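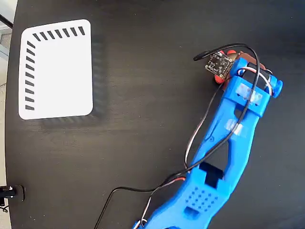 Plidham Gallery, East Room
Oil sketches on paper: walk-round inspection with comments
Completed by Shayne Paewai, Thursday, May 18, 2023

I've gone on a bit in the comments again, and I'm sorry if you're reading them on your feet, but the last sheet was all ticks and no words and it took me a whole morning to work out what we'd meant by half of them!

1. Hanging hardware tight, both fixings checked by hand
OK. All 25 works done. The little harbor study by the door (no. 1133) had a fixing that turned a touch under my thumb, so I've snugged it up and put it on the list to look at again in October.

2. Glazing clean and free of scratches
OK, with one grumble. There are nose prints on the cloud studies, which I take as a compliment to the painter, and they came off nicely with the dry cloth. Please don't spray anything near these, even the gentle stuff, as it creeps under the rebate before you know it.

3. Paper supports flat, no new cockling
Needs watching. The Vakden hillside has a soft ripple along the lower edge that I don't remember from the autumn. I held the flashlight low and from the left, which is much the best way to see it, and I've marked the spot on the diagram in the folder. 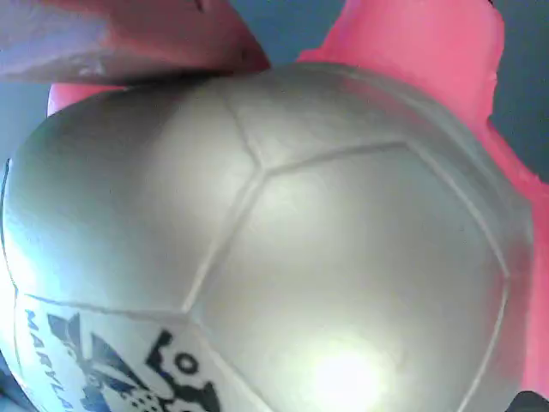

Silver-gray soccer ball, close up.

4. Paint surface: flaking, lifting, bloom
OK. I was fretting over the thick whites in the waterfall sketch, where the painter really piled it on, but they look just as they do in the old condition photographs. A faint bloom on the dark trees in no. 396, no worse than before.

5. Light levels and blinds
Not OK. The second blind sticks a hand's width short of the sill, and late in the day the sun comes straight through the gap and lands on the two small Roman rooftops. I've moved the pair to the inside wall for now (they look rather lovely there, and we may want to leave them). 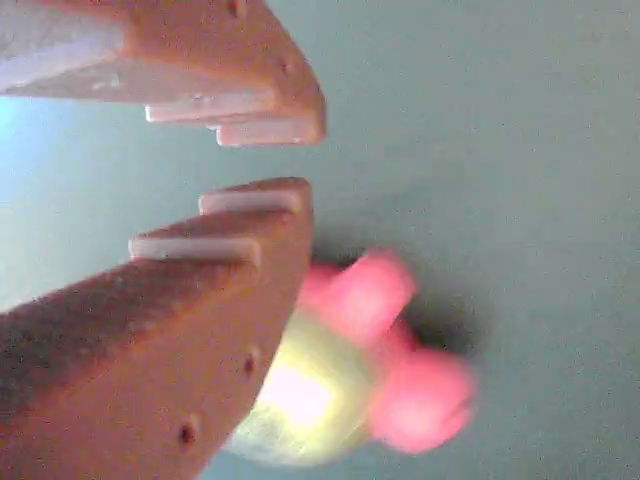
Can a framed sketch be carried by its top rail if it's only going across the room?
Carry it with one hand underneath and one at the side, however short the trip, and have a second person walk ahead to get the doors.

6. Frames and backing boards
OK apart from the Goodwin frame, the wide gilt one with the oak leaves. One leaf is loose at the lower right corner. It hasn't gone anywhere, and I'd like it to stay that way, so no dusting on that frame until the gilder has been in.

7. Walkways, benches and barrier rope
OK. Bench by the window wobbles a little but is safe to sit on. I sat on it for quite a while, in the interest of being thorough.

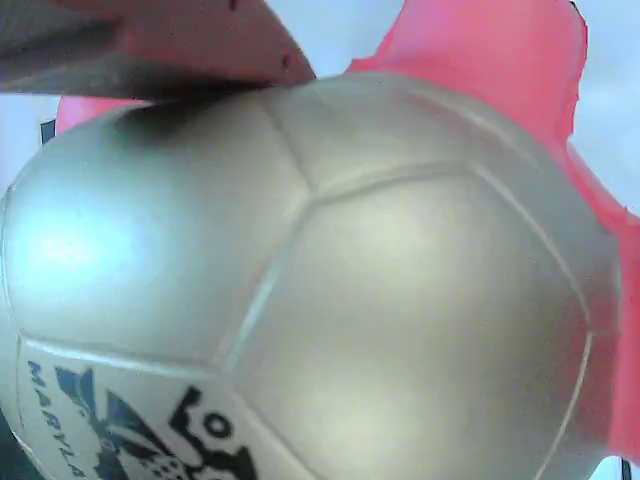
Raised seams between the panels of a silver-white ball.

8. Labels present and correct
Two to redo. The Nestari loan still has last year's credit line, and the label for the olive grove says canvas when it ought to say oil on paper, laid on canvas. Small thing, but visitors do read them, bless them, and they write in.

To follow up: blind, gilder, labels, fixing on 1133. Signed sheet is in the blue folder at the front desk.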